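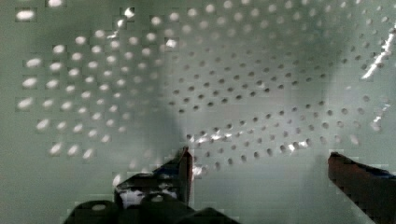
Sage green pegboard with the staggered holes: show me how you lay yours out!

Home Forums Workshop & Garage Storage New Posts Search Log In

**mapledrawer**
26 October 2021

Okay, I have been wanting to start this thread for weeks. I finally have my pegboard and I am ridiculously happy with it. It's that soft gray-green, somewhere between sage and mint, and the holes run on the diagonal instead of in a plain square grid. I stood in front of it with my coffee this morning just looking at the rows. My husband thinks I've lost it.

It's a Clenon panel, the biggest one they do, and it's going over the bench in the back half of the garage where I do my picture framing and a bit of bookbinding. So we're talking small, fussy tools: bone folders, awls, a couple of little hammers, steel rulers, a pile of clamps, thread on spools, and more scissors than any person should own.

Here's my trouble. Every hook I already had (a big tub of Basteck ones from my old board) has two prongs made for a square grid. One goes in and the other lands between holes. I got a few to sit right by turning them sideways, which looks silly. So:

- what hooks are people using on a staggered pattern?
- do you plan the whole layout first or just start hanging?
- anybody painted the hooks to match, or do you leave them?

I'm in no hurry. I'd love to see what people have come up with.

**oldbench_tom**

Congratulations, that's a lovely color. I had a staggered board in my last shop and I'll be the grump and say I went back to square after two years. The hook choice is so much better on a square grid. Any hardware store, any flea market bin, they all fit.

If you're keeping it, single-prong hooks with a little lock behind. Kunier makes a decent one. They swing a bit more than the two-prong kind, so put a dab of removable putty under the foot of each one and they'll stay put.

**pinboard_pia**

Gonna disagree with Tom right away, sorry Tom! Staggered is so much better for small tools. You get a hole closer to where you want it, and you can fan things out on the slant. I have all my chisels going up in a diagonal line following the holes and it's the best looking thing in my house, and I'm including the couch.

Also that green!! Mine is plain white and now I'm mad about it.

**mapledrawer**

Tom, the putty is a great idea, I have a packet of it in the junk drawer. Pia, a diagonal line of chisels sounds gorgeous. Do they get in each other's way at the handles?

**pinboard_pia**

Nope, because each one starts a step higher than the one before, so the handles stair-step too. It takes more width than a straight row. If you're short on width I'd do it with the scissors only and leave the rulers straight up and down.

**garagegwen**

Is there a light behind your panel? The holes on the left look like they're glowing and the rest are dark gray. I've been trying to talk myself into putting an LED strip behind mine for ages and if that's what you've got I may cave tonight.

**oldbench_tom**

Could just as easily be shine off the rims of the holes. There's glare down the right side too. I wouldn't buy LEDs on the strength of that.

**garagegwen**

Tom I was about to buy them anyway, don't take this from me.

I did a little one in the laundry room with a strip on a dimmer. Keep the panel a couple of inches off the wall or you get bright dots right by the strip and nothing anywhere else. And use a diffuser! Bare LEDs through round holes are murder on your eyes when you're threading a needle.

**mapledrawer**

No strip on my shopping list, but now you two have me thinking. My worry is the same as Gwen's last line. I do a lot of close sewing on book spines and I want calm light. I already catch a fair bit of glare off this board from some angles, more than I expected from such a soft color. I was going to put the bench lamp on an arm so it comes in from the side.

**quietclamp**

Side light is right. Lamp low and to the left if you're right-handed, and aim it at the bench, not the board. I had the same shine problem and fixed it by tilting the lamp head down a little at a time until it went away. Took me a minute. Free, too.

On layout: PLAN IT. Lay a sheet of brown paper on the floor the size of your board, put every tool on it, move them around for a few days, then trace. I know people who just start hanging and they all redo it.

**pinboard_pia**

I just started hanging and I redid it four times and loved every one of them. Moving stuff around IS the fun! That's the whole reason you put holes in a wall!

**quietclamp**

Four times, Pia.

**pinboard_pia**

Five now, I moved the glue shelf after reading this thread.

**dovetail_dee**

Somewhere in the middle here. I hang the heavy things first, low down near the fixings, then the things I grab every day at elbow to eye height, then everything else floats. The floating part can change forever and it doesn't matter. Don't put the daily stuff way up top just because it looks nice there. I did that with my favorite square and I'd end up using a bad one from the drawer out of pure laziness.

As for hooks, I went through this exact thing with a diagonal-hole board. The Dekker straight pegs were the answer for me. It's one peg in one hole, so it makes no difference which way the rows run. You use a pair for anything wide. I bought a bag of 16 to try and went back for another bag before the weekend was over. They hold rulers beautifully if the ruler has a hanging hole.

**mapledrawer**

Dee!! Straight pegs. Why did I not think of a plain peg. I'm ordering some. All my rulers have holes in the end so that's them sorted.

And I like the heavy-low, daily-middle rule. I'll probably do Clamp's paper for the bottom half and Pia's chaos for the top half.

**quietclamp**

I can live with that.

**sándor_k**

Hello all, new on here. Sándor Kozma, I bind books too, mostly repairs for people's cookbooks and Bibles. I have a wall of this sort of board and wanted to say a word for spools. Use a long straight peg and put the spools on it one behind the other, with a cork pushed on the end. The thread pulls off the front one. When you want a different color you take off the cork and shuffle. Very easy, very cheap.

Also awls. Please do not hang awls point out on a hook. I use a small block of wood with holes drilled in it, and the block sits on two pegs. The points go down inside the block. My thumb has opinions about this.

**mapledrawer**

Sándor, welcome! Another binder! The cork trick is brilliant, I have a whole jar of corks I've been saving for no reason whatsoever. What size block do you use for the awls?

**sándor_k**

Mine is 10 inches long and as deep as your longest awl point plus a little. I drilled it with a slight lean so the handles come toward my hand.

**garagegwen**

I've been saving corks too and now I have to tell my sister I was right to.

**oldbench_tom**

The block is a good design. I'll add that a block on two pegs only sits level if you pick holes from the same row. On a staggered board it's easy to be off by one and not see it until everything leans. Put a scrap of tape beside the row you want before you start pushing pegs in. The eye slides right off those diagonals. (See, this is why I went back to square.)

**dovetail_dee**

Tape tip is solid. I stuck pegs in the wrong row constantly at first.

On painting hooks: I tried it. Looked terrific for a month, then the paint rubbed off wherever a tool hung, and I had green flecks on everything. If you want color I'd leave the hooks alone and wrap the tool handles, or color the little bins.

**pinboard_pia**

Counterpoint, I painted mine with enamel, baked on in a warm garage all through May, and they still look great. But I hang light stuff. Hammers would chew it up, I'm sure.

**mapledrawer**

I think I'll leave the hooks as they are. The board is the pretty part anyway and I don't want to cover it all up! I was even thinking of leaving one stretch with nothing on it at all, just so I can see the pattern. Is that a waste?

**quietclamp**

Not a waste. You'll fill it by spring. Everyone does.

**garagegwen**

Leave the gap! I left one and it's where I hang whatever I'm in the middle of. Paper patterns, a swatch, the list of what I need from the store. Most useful part of the whole wall.

**binsandbobs**

Long time reader. I have over 300 little things on my board (yes I keep a list, yes it's a problem) and the only advice I'd add is about bins. Get the ones with a flat lip across the back and hang them on straight pegs like Dee's. The ones with molded hooks are made for square spacing and you'll be right back where you started. And label the front, never the top.

**mapledrawer**

Bins, you need your own thread. I want to read that list.

Okay, so my plan: Dekker pegs, corks for the thread, an awl block like Sándor's, putty for the few Kunier hooks, tape for the rows, lamp off to the left, and one empty patch for whatever's on the go. Tom, I'm keeping the diagonals, but your tape and putty are going to save me a lot of bad language.

**oldbench_tom**

Glad to help. Send me the Basteck hooks if you're giving them away, I have a square board with room on it.

**mapledrawer**

They're yours! Message me your address.

**pinboard_pia**

Moved the glue shelf back, by the way.

Related threads
Best way to store long steel rulers
LED strips behind shelves: warm or cool?
Small bins and what you keep in them
Picture framing bench in half a garage
Hanging clamps without losing the whole wall
Thread and spool storage for bookbinders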